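4. Lids, sleeves and trays: the packaging side of the take-out drink

4.1 Why the cup set deserves attention

Studies of take-out drinks tend to look at the drink. Ours began there too, and we were surprised by how quickly the packaging took over. When we asked counter staff at the Piltport shops what slowed them down at busy times, hardly any of the answers had to do with brewing or pouring. People talked about lids that would not seat, sleeves that slid off, and trays that felt fine until the fourth drink went on. We found this wonderful material, and the rest of this section is given over to it.

By "cup set" we mean the cup, its lid and its sleeve taken together. The three parts are bought separately, often from different suppliers, and they meet for the first time in somebody's hands at the counter. A lid that fits one batch of cups snugly can sit loose on the next. Staff know this well and have a whole vocabulary for it. A "singer" is a lid that clicks all the way around. A "floater" looks closed but lifts when the cup is squeezed. We kept these words in our coding sheet because they were clearer than anything we had come up with ourselves.

Our log covers 173 orders at two shops, Wevura and Kereama, chosen because they serve a similar menu but set up their pick-up counters very differently. Wevura stacks its trays beside the register and fills them there. Kereama lays its trays out on the counter first and brings the drinks to them. Observations started in October and continued until the last tray session on 1/29/19.

4.2 Cold cups and domed lids

Cold drinks gave us the most to think about. A clear cup full of ice is heavier than it looks, and it gives under the fingers in a way a paper cup does not. The domed lid helps here, since it stiffens the rim, but it also raises the height of the whole set and invites people to pick the drink up by the dome. We saw this again and again. The staff who had been at the counter longest hardly ever did it. They took the cup by its sides, under the lid, and let the dome look after itself.

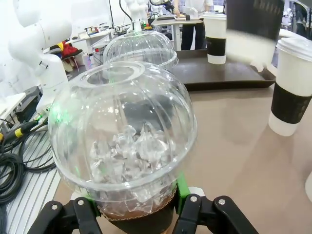

The grip question matters because of where the sleeve sits. A sleeve is sold as a guard against heat, yet both shops use it on iced drinks as well, and customers seem to like it there. It gives the hand a dry, slightly rough band to hold. If the sleeve is pushed too low, the hand goes above it and presses straight on the plastic. If it is pushed too high, it bumps against fingers that are trying to reach the rim. Most staff had a favorite height and set it with a single tug, without looking. We tried to learn the tug ourselves and were hopeless at it for the first week!

Ice adds one more wrinkle. As it melts, the load in the cup settles and the balance of the drink changes a little between the counter and the door. Shops that fill to the brim leave less room for this, and their lids take more of the strain. Kereama moved to a slightly lower fill line during our study for reasons of its own, and the number of floaters in the log dropped in the weeks that followed. We would not build a theory on it, but we would dearly like to see someone test it properly.

4.3 Getting mixed orders onto trays

A mixed order is one that combines hot and cold drinks, or tall and short ones, on the same tray. These are the orders people dread, and they turned out to be the ones we most enjoyed studying. With five identical cups there is very little to decide. With a mixed set, every placement changes what is comfortable for the next one. A tall dome near the handle gets in the way of the thumb. A light cup on one side and an iced drink on the other makes the tray want to tip as soon as it is lifted.
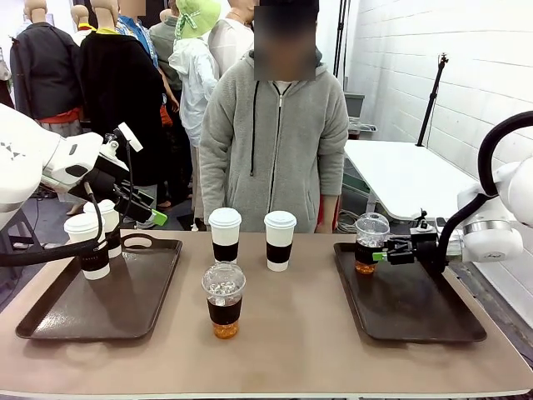
Figure 4. Cups and serving trays during a tray session.

Staff solve the mixed order in one of two ways. Some place each drink as it is ready and shuffle later. Others gather the drinks on the counter first and only then start to load. We call the second approach "pooling." It needs a stretch of clear table between the trays, and the layout in Figure 4 shows the kind of space we mean, with paper cups under white domed lids standing between two dark brown trays. A mixed group is also where the sleeve earns its keep as a visual cue. In the figure, the clear cup with the amber-orange iced drink wears a black sleeve just as the paper cups do, so the sleeve gives the eye no help in telling cold from hot, and the cup and lid have to do that job. Several staff members asked for a second sleeve color for exactly this reason.

Tray shape came up less often than we expected, apart from the handles. A cut-out handle is easy to carry by but easy to block, and the people we watched tended to load from the far end and leave the handle end for last. At Wevura, where the trays come off a stack, the handle could be facing either way, and a quick half-turn before loading was part of nearly everyone's routine. Movell, which supplied the trays for our sessions, sent both a raised-rim and a flat version. The raised rim won by a mile. Staff said it gave them something to nudge a cup against, and that they could feel the edge without looking down.

4.4 Open points

We did not measure spills directly, and our log says nothing about what happens once a customer is outside. Sleeve height was noted by eye as low, middle or high, which is coarse. The coding sheet is printed in full in the appendix, singers and floaters included, and we would be delighted to hear from anyone who tries it at another counter. Section 5 turns to the customer side and to how people choose which drink to lift off the tray first.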